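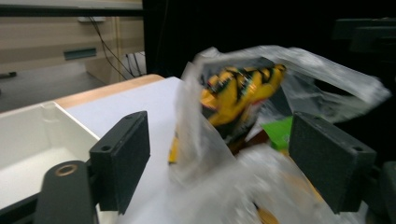 Durchsichtiger Beutel mit einer gelben Snackpackung und weiterem Inhalt, gelb und grün, über dem weißen Tisch.

Snackbeutel für die Reise packen

Wenn wir mit dem Zug nach Garov fahren, nehme ich für jeden Mitreisenden einen fertigen Beutel mit kleinen Packungen mit. Früher lag alles zusammen in einem Rucksack, und man musste jedes Mal bis ganz unten suchen. Mit durchsichtigen Beuteln geht es viel besser. Ich beschreibe hier meine Methode, so wie ich sie seit Oktober mache.

Was man braucht

Durchsichtige Plastikbeutel, nicht zu klein
Verschiedene kleine Snackpackungen
Einen sauberen, trockenen Tisch
Eine Küchenwaage, wenn man auf das Gewicht achten möchte

Schritt 1: Sortieren
Legen Sie zuerst alle Packungen auf den Tisch und sortieren Sie sie nach Größe. Prüfen Sie auch das Datum. Was bald abläuft, kommt in den Beutel für den ersten Tag.

Schritt 2: Den Beutel öffnen
Neue Beutel kleben oft zusammen. Reiben Sie den Rand zwischen den Fingern und ziehen Sie ihn dann auseinander. Den oberen Rand schlage ich drei Zentimeter nach außen um, so bleibt die Öffnung stehen.

Schritt 3: Einfüllen
Die schweren und flachen Packungen kommen nach unten. Auffällige Packungen, zum Beispiel eine gelbe mit schwarzem Tigermuster, stelle ich gern schräg an die Seite. Kinder erkennen dann von außen, was drin ist. Schokolade packe ich im Sommer nicht ein. Ein Beutel soll bei mir höchstens 800 Gramm wiegen.

Schritt 4: Luft herausdrücken
Streichen Sie mit der flachen Hand von unten nach oben, aber vorsichtig, damit Chips und Kekse nicht brechen. Falten in der Folie machen nichts. Oben soll genug Folie frei bleiben, damit man den Beutel gut fassen und zudrehen kann.

Schritt 5: Verschließen
Ich drehe das obere Ende zweimal und mache einen lockeren Knoten. Ein fester Knoten ist unterwegs schwer zu öffnen, und dann reißt man die Folie kaputt. Ein Gummiband geht auch.

Zum Aufheben
Leere Beutel ohne Loch wische ich aus, lasse sie offen trocknen und benutze sie bei der nächsten Fahrt wieder. Gefüllte Beutel bitte nicht in die Sonne oder neben die Heizung legen.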